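From: Arlindo Portela
To: stimell-cardholders list
Subject: Re: [stimell-cardholders] Plesus points draw - did anyone's entries post?

Edivaldo Cordeiro wrote:

> Has anyone else looked at their entry count for the June draw? I put
> the new fridge on the card, plus groceries, plus the dentist, and the
> app says I have zero entries. The flyer says one entry for every $50.
> I called and was told to "allow time for processing." How much time?
> Also, does the dentist count? The lady on the phone didn't know.
>
> Edivaldo

Edivaldo,

Zero is what I had too, until I found the registration button. It lives under Offers, then Partner Offers, then a gray line that says "Activate." I had taken it for a decoration. Spending before you press it doesn't count, which is in paragraph 14 of the terms, so I'm afraid your fridge may have been bought purely for the purpose of keeping food cold.

After I activated, entries showed up in four days. I now have 118 of them. Before anyone congratulates me, most of that is the roof.

On the dentist: mine posted. My property tax did not, and neither did the $2000 I moved to my brother using the card's transfer feature. The terms exclude "cash-like transactions," and my brother is apparently cash-like, though I have never found him so.

Piludano purchases are supposed to earn double entries. I spent $34.43 there and got nothing, doubled. When I asked, Stimell said each receipt has to reach $50 by itself and they don't add small ones together. The flyer says "during the promotion period, with every $50 spent," which I read the other way, and I still do. I opened a complaint. It is number 3443, and yes, I noticed that it matches the receipt, and no, it hasn't brought me any luck.

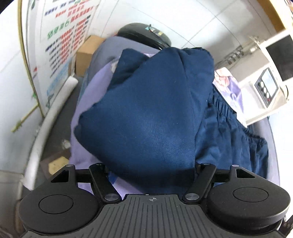
The other thing to watch is returns. If you send something back, they take off the entries for it, fair enough, but in my case they took them off twice. I returned a coat from Siliņa and lost six entries on a purchase that had earned three. The second agent I spoke to fixed it in a minute. The first one read me the flyer.

So, Edivaldo, I'd do this:

Press Activate tonight, if you haven't.
Take a screenshot of the confirmation, with the time on it.
Call the number on the back of the card and ask for the promotions desk. The main line can't see entries at all.
Ask them to backdate your registration to the day of the fridge. They did it for my neighbor, who was very polite about it. I'd try polite first.

Does anyone know what the second prize is? The poster at the branch says a Plesus voucher, the website says a suitcase. I could use the suitcase.

Arlindo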